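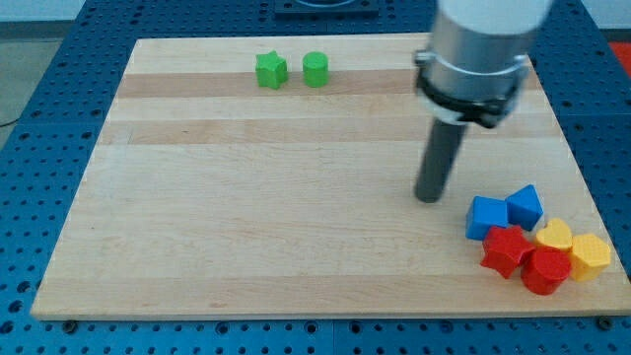 # Week 6: Learning to push from language and pictures

Welcome back, everyone, and I hope the reading wasn't too much of a slog! These notes go with the lecture on tabletop pushing. They're longer than I meant them to be, so feel free to skim the parts you already know and slow down at the section on relabeling, where most of the questions came up when I taught this last June.

## The task

We'll stick with the setup from the Gretenine paper all week. An arm carries a plain rod, with no fingers and no suction, and it gets a short instruction such as "push the green star next to the red star." Everything it does to the blocks, it does by nudging them across a flat board. The policy sees a camera image and the sentence, and it puts out a small two-dimensional motion of the rod tip. Height stays fixed, so you can forget about the third dimension for now (enjoy it while it lasts, we get it back in the grasping unit).

People sometimes think pushing must be the easy case, and I'd like to talk you out of that early. A block pushed off center turns as well as slides. Friction under the block is uneven and you never get to measure it properly. And once the blocks are bunched together, you can't move one without disturbing its neighbors. Look at the red star and the red cylinder: they're touching, and any push on the one through the other moves both. The green pair, off by itself near the far edge, is a much friendlier place to start.

## Why color and shape are both in the instruction

Notice that some shapes repeat across colors. There's a star in green and a star in red, and the same goes for the cylinders. A policy that has only learned "star" will pick the wrong one a good part of the time, and so will one that has only learned "green." When you write your own test instructions for the homework, please include plenty where one word alone isn't enough.

## Relabeling after the fact

The method goes like this:

1. An operator steers the rod freely, with no particular goal, and we record everything.
2. We cut the long recordings into short clips.
3. A second person watches each clip and writes the sentence that describes what got done.
4. We train the policy to imitate the clip's motions, given that sentence.

It feels backwards the first time you meet it, I know! But the operator never has to stop, reset the board and read the next command, so an hour of driving gives you far more usable material. The price is that annotators love to describe the big, obvious motion, and the small corrections get left out of the language altogether.

## What the Wiltitz runs showed

The set we're using has 1,529 labeled clips. The policy was tested on 18 instructions, all starting from a mixed layout with the blocks partly clustered. With the relabeled clips it finished 16 of them. The 2 failures both involved pulling one block out of a tight group, where the rod kept pushing the whole bunch along together.

Please be careful with that result. It's a small test, the layouts were chosen by the same people who drove the arm, and "finished" was judged by eye. In section we'll talk about how you might score it with block positions, and why a distance threshold brings troubles of its own.

## Before next time

- Read the Ackah chapter on contact and friction, skipping the proofs.
- Load the Fisness simulator and run the separation exercise with at least two different starting layouts.
- Write half a page on this: how would you get a heart-shaped block out from between its neighbors using only a rod, and in what order would you make your pushes? Sketches are very welcome, even messy ones.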